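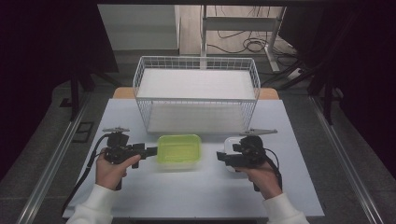 Huw Rosser has been looking for water voles along the Grustel for seven years, and when I rang him he was just pulling his wellies off. "Two latrines this morning!" he told me, before I'd even said hello. (A latrine is a pile of droppings, and it's the best sign you can get.) He keeps his finds in little plastic tubs, much like the lime-green one on the white table, and he was keen to tell me what was in them. Chewed rush stems, mostly, with the ends bitten off at a slant.

I asked how the voles were doing at Pidville, where mink got in last November. "Badly," he said. "We had five burrows in use along that bank and now I'd be happy with one." He'd like to see more reeds left standing, and the ditch behind Geerts fenced so the cattle can't trample it.

So does he ever see the animals themselves? He laughed at that. "You hear a plop, and that's your vole gone." His best sighting was a young one sitting on a raft of weed, eating, while he stood there with cramp in his leg and didn't dare move. He's back out at Pidville next week, and I've been told to bring my own wellies.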